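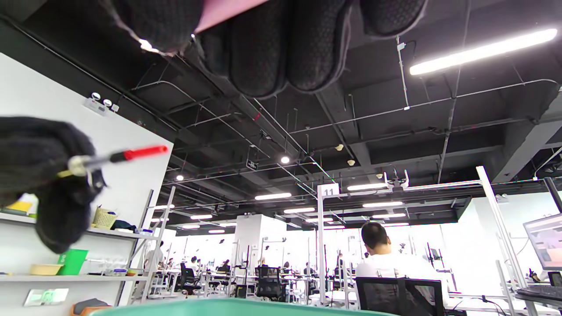
Ticket: Capture kit quote, station 11
Opened by: Spyros Chatzigeorgiou
Status: open, purchase on hold

Vrettos quoted us 10 more glove-and-tracker sets and called the fit "universal." I doubt it. Before we sign, I want the pen task run on the kit we have, with every stoppage logged here. The February budget allowed for 10 sets and no spares, so any repair comes out of something else.

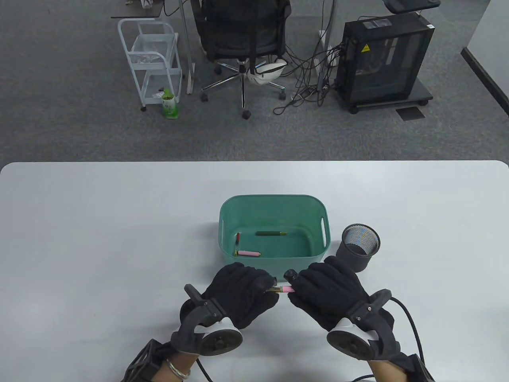 Update 1 – cables and gloves

Pen caps are a fair test of a fuzzy glove. The pen and the cap both have to be held by the fingertips, with a tracker strapped to the back of each hand and a cable looping off the right one. Vrettos says cable wear is "not a typical issue." Fine – then they can put 2 years on the cables in writing. Renitz offers 20 spare gloves with each order, but won't say if the knit is the same.

Asked both for a loaner. Renitz said yes. Vrettos sent a brochure. 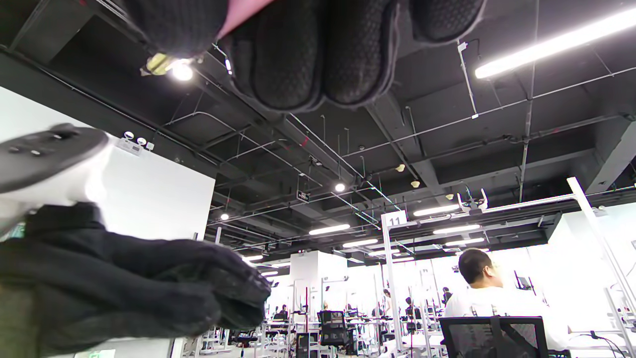
Last changed: Apr 30, 2024

Update 2 – answer from Hiltero

Hiltero wants 40 percent up front, and the controllers are a separate line on the quote. Their first email had them included. I've asked for one corrected total, with shipping to Tirnbridge.

Still open:
Written cable warranty from Vrettos
Glove sample from Renitz
Corrected total from Hiltero

No purchase order goes out until all three are attached to this ticket.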